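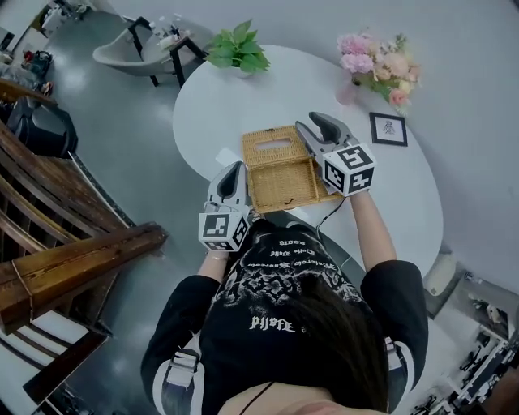
The rattan box open on the table, with the plant and the flowers along the far edge.

How to Clean a Lidded Rattan Box and Turn It Into a Note Box

Posted by Tanner Friesen, 20 Jan 2026

I love a woven box. I love them so much that I have been told to stop bringing them home, and then in comes another one with a slot in the lid and I'm hopeless all over again! The slot is what makes this kind so handy. Most people see it and think tissues, and sure, they're great for tissues, but a slotted rattan box also makes a lovely note box for a kitchen or dining table. Guests drop in a line or two, kids post drawings, you post the things you want to remember at the end of the year. Mine started as a birthday project and never left the table.

The whole job is an easy afternoon, plus drying overnight.

What you need

A lidded rattan box with a slot in the lid
A soft brush (an old shaving brush is wonderful, a clean paintbrush is fine)
Vacuum with the small brush attachment
Two cotton cloths
Dish soap
Old toothbrush
Fine sandpaper, 220 grit or so
Felt or heavy paper for the lining
Pencil, scissors, ruler
A stack of small blank cards

Step 1: Dust it dry

Open the lid all the way and let it rest back on the table. Check the hinge while you're there. If it's a wrapped cane hinge and it feels stiff, go slow and don't push it flat.

Brush along the weave first, then across it. You'll be amazed at what comes out (the last one I did gave up glitter for two days). Then run the vacuum over it on low, inside and out. Turn the box upside down and tap the bottom with your palm. Vacuum again.

Step 2: Wash, but barely

Put a few drops of dish soap in a bowl of lukewarm water. Dip the cloth and wring it until it won't drip, then wring it once more. Rattan can handle damp. It hates a soaking.

Wipe one side at a time and follow right behind with the second cloth, dry. For the corners and around the rim of the slot use the toothbrush, just the tips of the bristles. Leave the lid for last.

If there's a sticky patch from an old price label, hold the damp cloth on it for a minute and roll the gum off with your thumb. Please don't use nail polish remover! I took the finish off a really sweet little basket that way and I'm still sore about it.

Step 3: Let it dry open

Overnight, lid up, out of direct sun. My house sits at 70 degrees in winter and 10 hours does it. If you're somewhere muggy, give it a full day. Sniff inside before you go on. Any mustiness at all means more time.

Step 4: Tame the slot

Run a fingertip around the cut edge. Cane ends can be scratchy, and everybody who uses the box is going to have their fingers in there. Fold a bit of sandpaper in half and go lightly around the inside of the slot, four or five strokes a side. Brush off the dust.

A loose strand can be tucked back under its neighbor with a blunt needle. Put a tiny dot of wood glue on the end and pinch it for a slow count of 21. A broken strand I just snip flush.

Step 5: Line the bottom

Measure the inside at the floor of the box and again at the top, and use the smaller numbers. Handmade boxes are never quite square. Cut a paper pattern first, drop it in, trim until it lies flat, and then cut your felt from the pattern.

I don't glue the lining. It lifts out, you shake it over the trash, it goes back in. I used a gray felt from Oklow that I had left over from chair pads, and a thick wrapping paper works just as nicely if you like a print.

Step 6: Make the cards

Lay a ruler across the slot and make your cards a good half inch narrower. A card that only just fits will catch on the weave every single time. Plain white is my favorite against the tan, and I cut mine from heavy drawing paper. One big sheet gave me 19 cards and some skinny scraps that are now bookmarks.

Keep one card out on the table beside the box as an invitation. Mine said "Tell us something good." That got far better notes than the first one, which said "Comments."

Step 7: Find it a spot

The fun part! A small box looks a bit lonely by itself in the middle of a table, so give it company. A leafy potted plant and a vase of flowers toward the back make a nice backdrop, and pink and peach are gorgeous near natural rattan. Add a small framed picture with a wide white mat if you have one. A white table shows all of this off beautifully, though I've seen the same sort of arrangement on dark oak at my friend Theophilus Ankrah's place and it was so cozy I wanted to move in.

Leave enough room behind the box for the lid to go all the way back. Measure with it open. I forgot this once and pushed a vase straight off the sideboard.

Keep it away from radiators and from any window that gets strong afternoon sun. Wipe up vase drips when you see them.

Looking after it

Dust it when you dust the table. Do the full clean again in March when the windows get opened, or whenever it starts to look dull. If the cane creaks in a dry winter, mist a cloth (the cloth, please, never the box) and wipe it over once.

Other ways to use the same box

Recipe requests for the week
Receipts, if you're the type who empties pockets onto the table
Guess-the-number slips at a baby shower
Seed packets, lid shut, somewhere cool
Tissues, of course, if the slot is long enough for the stack you buy

Next I want to try lining one with the Esfahani block print I've been hoarding. Pattern pieces are already cut.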